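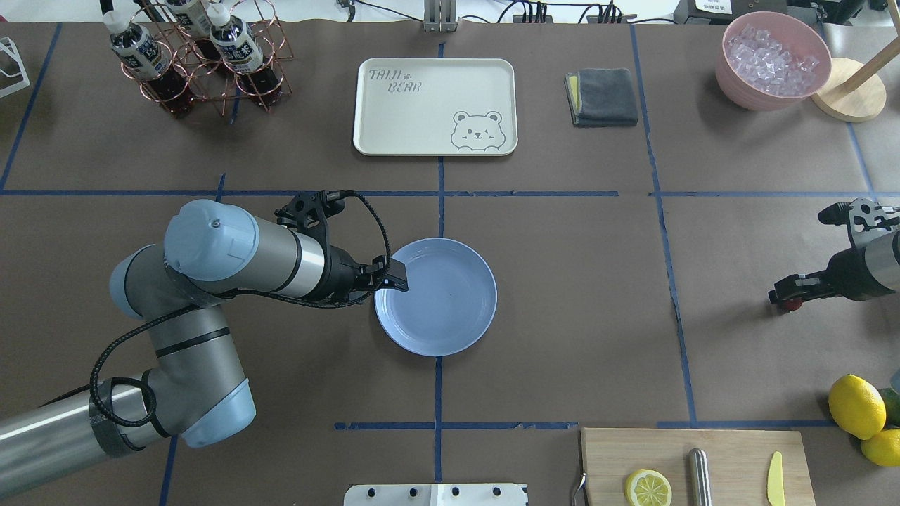

Le poste à deux bras, pince gauche au bord de l'assiette.

Objet : Re: [plirville-achats] Budget équipement, version de février

Bonjour à toutes et à tous,

> Le devis Skendier pour la deuxième paire de pinces
> est à 3 000 euros hors taxes, livraison en sus. Gudis
> ne répond plus depuis qu'on a demandé une remise.
> Est-ce qu'on peut attendre l'exercice prochain ?

On peut toujours attendre, c'est même notre spécialité. Je rappelle que la ligne « petit matériel » a déjà avalé plus de 19 % de l'enveloppe, dont une bonne part en ruban adhésif bleu. Le quadrillage de la table est très beau, je le dis sans ironie (presque), mais il faudra l'imputer quelque part, et les citrons aussi.

Je propose donc :

- pinces : on signe chez Skendier, deux pièces, avec les doigts de rechange au même bon de commande ;
- capots d'articulation : on garde les bleu pâle tant qu'ils tiennent ;
- câbles : demander à Aguiar un prix pour trois jeux complets, gaines comprises ;
- vaisselle : plus aucun achat sans passer par la liste. Le plateau TAIJI BEAR, avec son ours qui cligne de l'œil, reste au budget « objets de test ».

Objections avant 17 h, après quoi j'envoie le bon de commande.

La gestion du poste, Plirville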